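Household and Shop-Floor Chores Program
Progress report to the Thibodeaux Fund, second reporting period
Prepared by the Kuva project office

1. Purpose of this report

The Fund asked the project to establish which everyday chores a machine can be trusted to complete without a person standing by. This report covers work carried out at the Haso site between September and December and sets out the plan for the remaining grant period.

2. Work completed

The project trained and tested its system on 8 chores, divided between the home and the small workshop. The home list covers folding towels, clearing a table, loading a dish rack and putting away groceries. The workshop list covers sorting fasteners, placing parts in boxes, wiping down a bench and returning tools to a pegboard.

Staff recorded 800 demonstrations by hand over the period. Each chore was then attempted 40 times by the machine under supervision, with the objects moved between attempts.

3. Results

Three chores met the standard agreed with the Fund at the start of the grant: sorting fasteners, placing parts in boxes and clearing a table. All three use rigid objects of known size. Wiping a bench came close but missed the standard when the bench held more than one tool.

Folding towels did not meet the standard. The system often lost track of a corner once the cloth had been turned over. Groceries proved difficult for a different reason, namely that soft bags and glass jars call for very different amounts of grip. Work on the dish rack and the pegboard continues.

Speed remains a concern. On every chore the machine was slower than a member of staff, and the Fund should not expect this to change before the next report.

4. Recording of demonstrations

Recording is done at a table with a grip in each hand. Sessions were shortened in November after staff reported tired wrists, and the rate of discarded recordings fell in the weeks that followed.

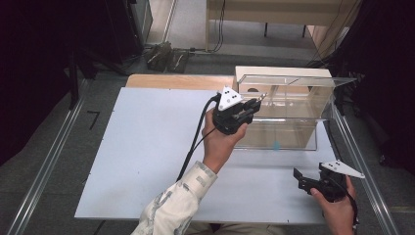 Can a machine do the household chores on the project's list without help?

At present it can clear a table to the agreed standard, and the other household chores still require a person to step in.

5. Budget and next period

Spending is within the approved amount. The order placed with Killer for replacement finger pads arrived late, and the cost will appear in the next statement. The project requests approval to move unspent travel funds to staff time for further work on cloth handling. Testing on the dish rack will resume first, followed by the pegboard.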